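The Grip That Wouldn't Let Go

By the time I got to Skurwood, everybody had a theory about the fingers. Mine, formed on the train with no evidence at all, was software. I always guess software (I was a tester for five years and it leaves a mark).

The trouble had started small. Ostolik is the company's hand-held gripper, the thing people carry around and squeeze so that robots can later learn from the motion, and on unit after unit the two fingers had begun closing and staying closed. You'd let go of the trigger and nothing would happen for a second or two. Then they'd pop open, hard. One of those pops put a ceramic mug on the floor. Another caught Marlene Ostermann across the thumbnail, and she runs the hardware team, so that one got written up!

"It didn't even hurt that much," she told me, holding up the thumb anyway. "What bothered me was that I'd signed off on it."

She'd signed off because the life test looked great. Skurwood cycles every new finger design 2000 times on a bench rig, open and shut, before anybody gets to carry it. These had sailed through. So why were they sticking in people's hands?

I spent most of a day trailing the team around the big room where they work, mostly trying to stay out of the way and failing.

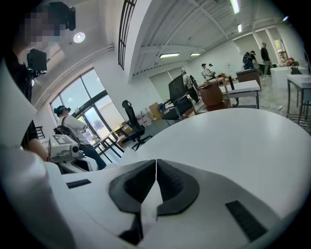

Finger pads closed on the Ostolik gripper, with the Skurwood workroom beyond.

Spyros Grgić was the one who cracked it, and he'll be annoyed with me for saying so, as he insists it was the logs. Every gripper keeps a count of its own cycles. He lined up the counts with the complaints and found the earliest sticky report came at cycle 1006, barely halfway through what the bench had promised. Then he went looking for what the bench didn't do. It didn't hold. It shut the fingers and opened them right away, over and over, and real people don't work like that. They pick up a cup, they chat, they wander off to find a shelf, and all that time the pads are squashed together.

He tried it himself with a fresh set and a kitchen timer. After 70 seconds of steady squeezing the ribs on the two inner faces had locked into each other like a zipper. The return spring had to build up enough pull to tear them apart, and there was your pop.

So, not software. I bought the coffee.

The fix is dull and I kind of love it: ribs offset a little so they can't mesh, plus a softer spring. The old pads have been pulled from every unit, including the ones out at the Oakley site, and the bench test now has a long hold in it. Marlene wants a second change, a guard over the spot where her thumb was. Spyros thinks it'll get in the way of the trigger. They were still going at it when I left for my train.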